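Gripper trials FAQ
Updated Apr 13, 2021. Ask Arne Kettler if yours isn't here.

Which grippers are in the trial?
Two. The Prullport padded fingers and the Kostitz suction cup. Sanmont hard jaws were dropped in December, too many split berries.

How many picks so far?
1,242 across both. Grapes are 136 of those, rest is boxed stuff and bottles.

Does the wrist camera focus up close?
Not really. Fixed focus, so anything near the lens goes soft. Fine for checking contact, bad for reading labels.
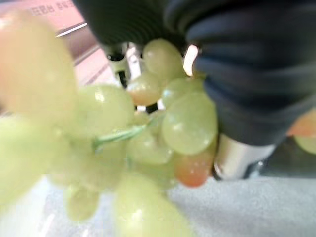
Grapes between the padded fingers, wrist cam view.

Can I use the camera to judge ripeness?
No. Colors shift with the lighting and we havent calibrated for it. Use the overhead one.

What closing speed for fruit?
Start at 40 percent on the Ishida controller. Go down from there, not up. Kittipong Kamolrat has the presets, six of them, pick the one marked soft.

Suction on grapes?
Tried it. Lifts one berry, drops the bunch. Dont bother.

How do I clean the pads?
Damp cloth, no solvent. Let them dry before you remount.

Where do the logs go?
Shared drive, trial folder. Name the gripper in the file name pleease.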